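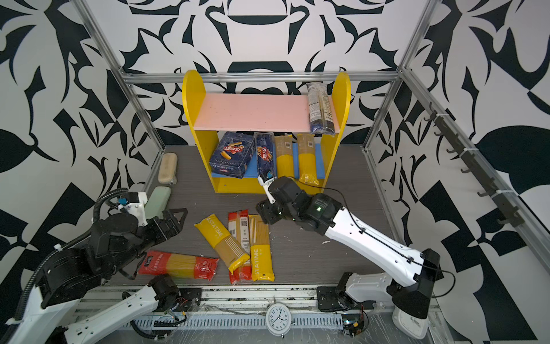
Right arm at the shelf with the Barilla spaghetti.

We pack dry goods at Murar. Since March two arms have been putting pasta on the shelves, and I was moved from stocking to watching them. Same pay, but my hands do almost nothing for eight hours. Has anyone been through this? Does it stay this dull?
Perla Beltrán

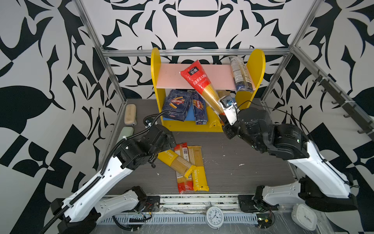

A red pack held near the pink shelf, four more on the floor.

It changes. At my plant I stocked 2,000 packs a shift and went home with a sore back. Now I fix bad grips and write them down. Ask to be trained on the restart and the error log – that got me a higher grade. Get the new job title in writing too.
Segundo Flores

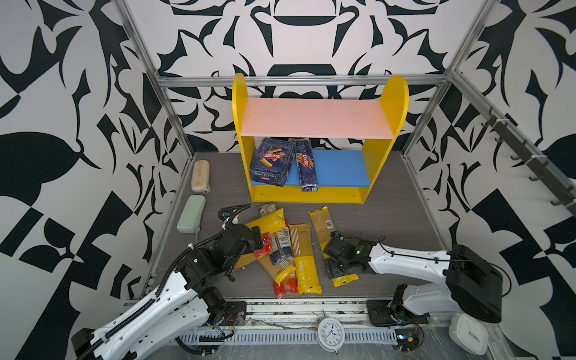 Pile between the arms, two boxes on the blue shelf.

depends on your boss. ours cut the night shift
Ximeng Wan

Thanks, Segundo. I asked, and the training is 68 hours, paid. The floor pile is still the part I get called over for most – long packs lying across each other. I'll take the course and see.
Perla Beltrán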